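Pads, pivots and a cloth with eggs on it

Notes from the bench, 26 Feb 2022
Walid Kassab

I look after the hand-held grippers, a title I acquired by once owning the right size of screwdriver. They come as a pair, left and right, and the right is always the one with the complaint. This page is mostly for whoever inherits the screwdriver.

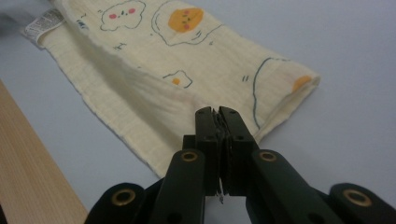

Jaws shut on a fold of muslin. The brass rings at the pivots are the best-looking thing we own.

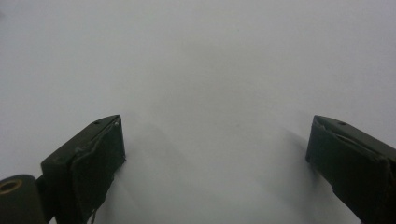 Open, with nothing in them. Note the crease in each pad, and the edge lifting near the tip on the right. 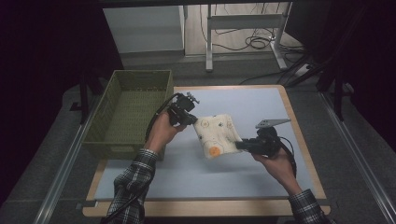

Both in use, one at the corner of the cloth and one at its right edge.

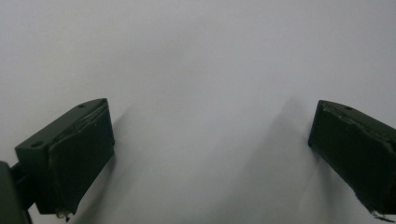
Open again over plain grey-white. Both pads are ragged at the bottom.

Pads are nearly the whole of the job. The rest of a gripper is plastic and pivots and will put up with a good deal, but the pad is the bit that touches the world, and it ages accordingly. The first batch came from Drenov and went hard within weeks. The second was cut from Groltent sheet, which grips beautifully and sheds like a spaniel. You can follow the shedding in the open-jaw pictures: a loose strip trailing off the left pad in one, and in the other a fringe at the foot of the right pad with a smaller tatter to match it on the left. None of that stops the jaws closing. It does get into the view from the gripper's own camera, and then somebody downstream asks me what the hairy thing in the corner is. My rule is that fringe gets trimmed and lifting gets replaced. A lifted edge near the tip will catch on anything woven, and muslin is about as woven as things get.

Changing a pad takes 11 minutes if the old glue lets go and 30 if it doesn't. Peel from the tip downwards. Scrape the finger with something plastic, wipe it, then go and do something else while it dries. I cut new pads a little long and trim them on the jaw, having cut plenty to the exact size and found that my exact size is short. Press from the middle out or you get a wrinkle running across the face, and the wrinkle is there for life.

Then the pivots. One drop of Udov light oil on each, jaws worked open and shut until the feel evens out, and the surplus wiped off before it can find its way down to the new pad. I know how quickly it finds its way down. The drawer contains 61 spare screws, counted in February during a slow afternoon, and not one of them fits the finger tips. Those are in the tin marked Ponce, for reasons that left with the last person to hold the screwdriver.

Cables last. Each one wants enough slack for the wrist to turn fully and not so much that it drags over the work. Hold the gripper, turn your hand palm up, and if you feel a tug at the back, let out more. If the cable has got round your elbow, let out less.

The muslin is my usual test after a pad change. It's thin and crinkly and folds over on itself whenever it can, so a pad that holds the edge through a lift and a slow turn will hold most things. If it slips, try the other gripper on the same bit of cloth before you blame the glue. Pad stock is in the second drawer down, behind the tape. There are 68 blanks left, all Groltent, so expect fluff until summer.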